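Capítulo 5
Palancas, tornillos y otras maneras de multiplicar la fuerza

¡Bienvenidos a uno de los capítulos más agradecidos de todo el curso! Hasta aquí hemos hablado de fuerzas que empujan y tiran en línea recta, de bloques que resbalan por planos sin rozamiento y de cuerdas que no pesan nada. Ahora toca bajar al taller, a la cocina y al trastero, porque la física de las máquinas simples está metida en casi todo lo que agarramos con la mano.

Empecemos con una historia. En el pueblo de Clullance había una compuerta de riego que dos personas fuertes no conseguían levantar a pulso. La ingeniera Catherine Mowat, recién llegada a la comarca, mandó colocar un husillo roscado con un volante en la parte de arriba, y desde entonces la abre quien pase por allí, con una sola mano y sin prisa. ¿De dónde sale esa fuerza «de más»? La respuesta, que iremos construyendo paso a paso, es preciosa: no sale de ninguna parte. El volante recorre mucho camino para que la compuerta suba un poquito, y en ese intercambio entre fuerza y distancia está todo el secreto.

El mismo intercambio ocurre cuando giramos un destornillador. La mano describe una circunferencia amplia alrededor del mango, mientras que la punta gira pegada al eje; por eso un mango grueso permite apretar con menos esfuerzo que uno fino, aunque la punta sea idéntica. Y luego el propio tornillo vuelve a multiplicar: su rosca es un plano inclinado enrollado en torno a un cilindro (si nunca lo habéis pensado así, recortad un triángulo de papel, enrolladlo en un lápiz y mirad qué aparece).
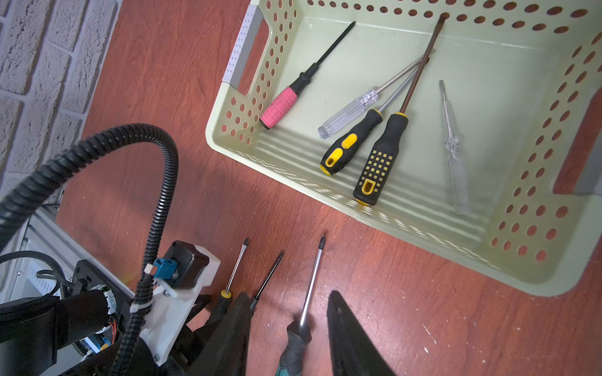 Figura 5.1. Destornilladores en una cesta de plástico. El mango y la varilla comparten el mismo eje de giro.

Para describir estas situaciones necesitamos una magnitud nueva, el momento de una fuerza, que se mide en newtons por metro. Dos fuerzas iguales pueden tener efectos muy distintos según lo lejos que se apliquen del eje, y cualquiera que haya intentado abrir una puerta empujando junto a las bisagras lo sabe de sobra. Si aplicamos 31 N perpendicularmente a una llave, a 0,2 m del eje, el momento vale 6,2 N·m. Con el doble de brazo, el doble de momento. ¡Así de directo!

También hablaremos de la ventaja mecánica, es decir, del cociente entre la fuerza que entrega la máquina y la que nosotros ponemos. En el apartado 5.3 calcularemos la del gato de Provdale, capaz de sostener una carga de 1000 N, y veremos por qué el valor real se queda siempre por debajo del ideal. El culpable es el rozamiento, aunque conviene no tratarlo demasiado mal: sin él, los tornillos se aflojarían solos.

Antes de seguir, repasad la descomposición de vectores y el concepto de trabajo del capítulo 4. Os hará falta también una calculadora y, si podéis conseguirla, una regla rígida con un agujero en el centro, que usaremos como balanza en la primera práctica.

5.1 El momento de una fuerza

Consideremos una barra rígida que puede girar libremente alrededor de un punto fijo O. Llamamos brazo de la fuerza a la distancia entre O y la recta sobre la que actúa dicha fuerza, medida siempre en perpendicular.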